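The Night the Gripper Wouldn't Let Go

I've spent a lot of evenings in the back room at Bruvis watching robot arms do chores, and I'll be the first to admit that most of those evenings are dull. The arm picks up a thing. The arm puts the thing down. Somebody types a number into a spreadsheet and we all go get noodles. So when I tell you I dropped my noodles, you'll understand that something had gone wrong.

The project is called Drirwood, and the idea is simple enough to explain at a party: teach an arm to tidy a kitchen. The arm comes from a shop in Illholm, it's on its second set of fingers, and it had done 700 pick-and-place runs in a real kitchen without so much as a chipped saucer. On run 701 it closed on a glass tumbler and kept closing.

You know that little squeak a glass makes when you twist a dishcloth inside it? It did that, and then it went bang. Bits went as far as the doorway. I was behind the screen (thank goodness for the screen!) and so was everybody else, but the part that still bugs me came afterward, when the stop button got hit and the fingers stayed clamped shut on a fistful of shards. The stop had cut the drive and left the brake on, exactly as designed. Great if you're holding a pot of soup. Less great if you're holding somebody's sleeve.

The cause was a dull one, as these things usually are. A force sensor in one finger had a cracked solder joint, and when it warmed up it reported zero. Zero, to the software, meant "not touching anything yet," so it squeezed harder. There was a limit of 90 newtons set in the config file, but the limit checked that same sensor. I laughed when I heard that, and then I didn't sleep very well.

Drirwood went back into simulation for a while after that, and I went along to watch, mostly out of nosiness. The team used a virtual kitchen called Ibarra, stove, tiled wall and all, where you can break a sensor on purpose and sweep up nothing.

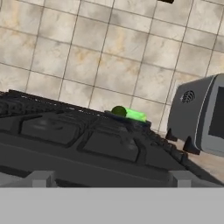

They ran 300 trials with the force reading stuck at zero, and the old code crushed its target in every single one. The new code compares finger position against motor current and gives up if the two disagree. It failed 14 times, all of them on slim objects, and that's still being argued over. My own vote was for a second sensor, which costs money, so you can guess how that went down.

The release lever is my favorite fix. It's a plain red handle on the wrist that opens the fingers by hand with the power off, and it needs a good hard yank. I tried it four times. My shoulder hurt until December.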